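Print | E-mail
Fri 10 July
By Ileana Marinescu

Speaker notes: Irrigation renewal in the Edden district

Thank you, Chair, and good morning to members and guests. I will speak first to water delivery, then to finance.

The Edden district supplies 347 farms through open channels, many of them earthen. Losses to seepage and evaporation fall most heavily on growers at the end of the line, who receive their allocation late in the season. The Pindard program proposes to replace 90 kilometres of channel with pressurised pipe over three stages.

[Pause. Refer to the map in delegates' folders.]

Stage one covers the northern properties, where pulses and canola predominate. Landholder agreements were concluded in June. Stage two extends to the orchards along Gruviron Road and requires a new pumping station, for which tenders have been invited.
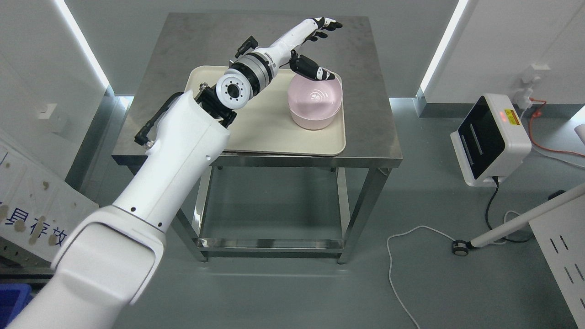 Robotic arm and hand at a steel table, with a pink bowl on a tray.

On finance, the program requires $403 million in capital. The Mladenović review recommended that public funds meet the cost of the main pipeline and that on-farm connections be financed by concessional loans, repayable over 13 years. The board has accepted both recommendations.

Members have asked whether smaller holdings will be disadvantaged. Connection charges will be set according to entitlement volume, and no grower will be obliged to connect before the end of stage two. Hardship provisions are set out in the second schedule.

[If time is short, omit the following paragraph.]

Energy remains the principal operating cost. Off-peak pumping is under study, and a tariff proposal will be circulated to members before the spring meeting.

I now invite questions on the loan terms. Questions on individual easements should be directed to the district office.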